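Home | Services | Music | Parish Hall | Contact
Print this page | E-mail this page

4. Setting up the Balix loop amplifier for carol services

1. Switch off the chapel organ blower and the Furnik mixer.
2. Run the lead from mixer output 8 to the amplifier.
3. Set the level to 13. The maker suggests higher - we have yet to hear why.
4. Ask a hearing aid user to sit in the back pew and listen.

Note: The box says it covers 900 seats. Test your own side aisles before believing that.

Caution: Never plug the choir microphones into the loop socket.
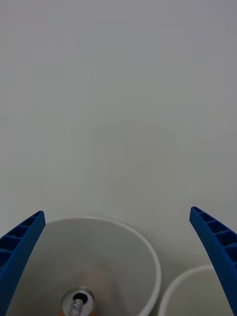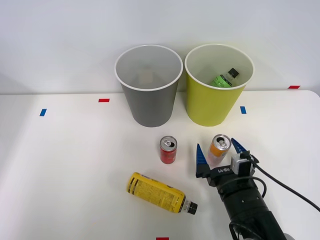
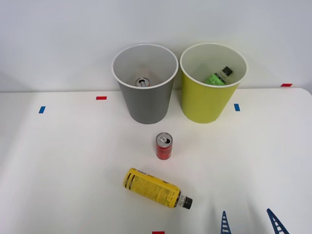 Containers on a pale surface

Shares: 8 | Comments: 0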